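Burkik Dry-Erase Surface Cleaner, Concentrate

Order no. 439
Supplied by Vilach Workplace Supplies

Product summary

Burkik is a water-based cleaning concentrate for dry-erase boards. It removes marker residue, ghosting and skin oils from enameled steel, glass and painted steel writing surfaces. It contains no abrasive and no silicone oil, and leaves nothing behind that would stop ink from taking on the next use. It is sold as a concentrate only. The ready-to-use spray was dropped from the range in May and existing refill customers have been moved to this item.

Where it is used

Burkik is intended for boards that are written on and wiped daily: classrooms, shift offices, workshops, meeting rooms. On these boards a dry eraser moves pigment around more than it lifts it, and a gray haze builds up over a period of weeks. The haze is a mix of fine pigment and the release agent from the marker ink. Water alone will not shift it. Alcohol wipes will, but repeated use on painted steel dulls the coating and makes later staining worse.

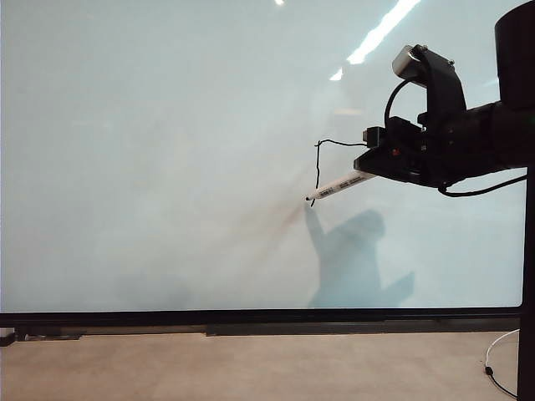

The haze is easiest to judge at a low angle with the room lights on. Check the area between waist and shoulder height first, as this is where most writing is done and where the coating wears soonest.

Surface compatibility

Enameled (porcelain) steel: suitable, all dilutions.
Tempered glass: suitable, all dilutions.
Painted steel: suitable at standard dilution. Do not use neat.
Melamine: suitable at standard dilution for light soiling. Worn melamine absorbs ink, and stains below the surface will not come out with any cleaner.
Adhesive dry-erase film: test on a corner first. Keep liquid away from the film edge.
Dry-erase paint: not recommended until the paint has fully cured. See the paint maker's data sheet.

Dilution

Standard: 2 capfuls to 1,000 ml of cold water. This suits daily and weekly cleaning.
Strong: double the above. For ghosting and old marker.
Neat: permanent marker on enameled steel and glass only.

Add the concentrate to the water to keep foaming down. Diluted product keeps for around 2 months in a closed bottle out of sunlight. Label the bottle.

Method

Remove loose pigment with a dry felt eraser or cloth. Spray the cloth, not the board – liquid that runs into the bottom rail will lift the core on cheaper boards. Wipe in overlapping horizontal passes from the top. For ghosting, leave the surface damp for a minute before wiping. Rinse with a second cloth and plain water, then dry.

Let the board dry completely before writing. Ink applied to a damp surface beads at first and then sets hard in patches, which is a common cause of complaints about boards that "won't wipe".

Cloths

Use short-pile microfiber. We supply the Sandale cloth, which has a stitched edge and no printed label. Wash without fabric softener. Paper towels can be used on glass but shed fiber on textured enamel. Melamine foam sponges are abrasive and should be kept off painted steel altogether.

Packaging

Plastic bottle with measuring cap, sold singly or by the case. The cap is not interchangeable with the one on the Panagiotou glass cleaner, which has a different volume. Replacement caps are available on request.

Storage and handling

Store upright above freezing. Concentrate that has been frozen will separate; thaw at room temperature and shake before use. Avoid contact with eyes. Wear gloves when using neat. Do not mix with bleach or other cleaners. A safety data sheet is sent with the first order and can be requested at any time.

Related items

Sandale microfiber cloth, short pile
Felt eraser, replaceable pad
Empty spray bottle with write-on label
Marker tray, clip-on

Page last revised Tue 13 February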